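Notebook, Prultbridge workshop
Jun 7, 2026

Glue trials for the Limberg chair repair, continued. Joints from the last batch have been in clamps since Friday. Took them off this morning and knocked the squeeze-out away with a chisel before testing.

Hide glue, fresh batch, soaked overnight and warmed in the small pot. Brushed on both faces, clamps on straight away. Three of the four test joints held at 110 kg on the lever. The fourth let go early and the break was clean, no wood fibre on either side. I think the tenon had skinned over before I closed it up. The workshop was cold that day and I was slow with the second clamp.

Liquid hide glue from the Darkeo bottle: weaker on all counts, and one joint was still a bit rubbery inside. Check the date on the bottle. If it is last September's, bin it and repeat.

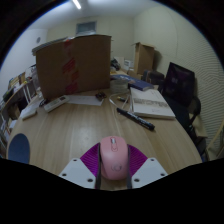
Office table, pink mouse, remote behind.

Eusebio Valderrama wants us to try the old glue again with a splash more water. He thinks I am mixing it too thick. Mine was 14 g dry to 17 g water, and he goes by eye, so I will need him to make a pot while I weigh what he puts in.

Beech offcuts are nearly gone. Cao has a bundle put by, ask if we can have the straight pieces. The ones with knots are no use for this, two split along the grain before the glue was even loaded.
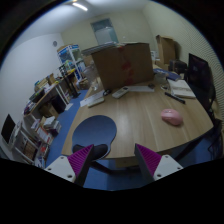

Next batch: same joint, same clamps, but warm both parts near the heater first. Scrape the old glue off the chair rails with hot water and a blunt knife. Don't sand, the tenons are loose enough already. Back left leg needs a shim whatever glue we pick.

Spreadsheet has a wrong figure in the load column, row for joint six. It says 400 and I can't have meant that, the lever doesn't go so high. Struck out until I find the paper slip.

Still to do: wash the pot, order brushes, ring the chair's owner about the missing stretcher.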